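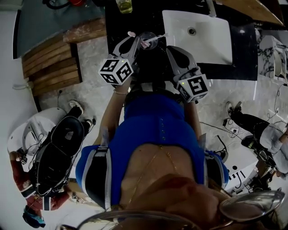 3. The demonstration visit

Our group went to the Rusura open day in January, at their Clenbridge site. I had read their leaflet beforehand, which promised "household robots learning from everyday life", and I wanted to see how much of that was true.

The task on show was tidying a bathroom sink. A person held a gripper in each hand, leaned over the black countertop and took hold of a clear plastic cup with a toothbrush in it. Each gripper had a white cube on it with black square markings, and we were told these let the software work out where the hand is. No robot arm did any of the work. The leaflet did not mention this, and I think it should have.

Kylie Brunton, who led the tour, said the recordings are used to train a system they call Tawhiri. She said 200 recordings of one task were enough for a first attempt. I asked how often that attempt succeeds and was told the figures were "still being looked at". The total so far is 1442 recordings across all tasks, but we were not given a list of the tasks.

3.1 What I thought of it

The method is cheap and I can see why they like it. A person with two grippers can be shown what to do in a few minutes — programming an arm for the same job took our class most of a term.

My doubts are these. The cup was clear plastic, and our own camera work with the Drustent kit last year went wrong almost every time we used clear objects. There were also plenty of people and cables in a small room. A bathroom at home would be laid out differently, and I could not get a straight answer on whether they record in more than one.

The talk afterwards lasted 50 minutes and 2 of the slides had results on them. Neither had a scale on the vertical axis. I have left them out of section 4 for that reason.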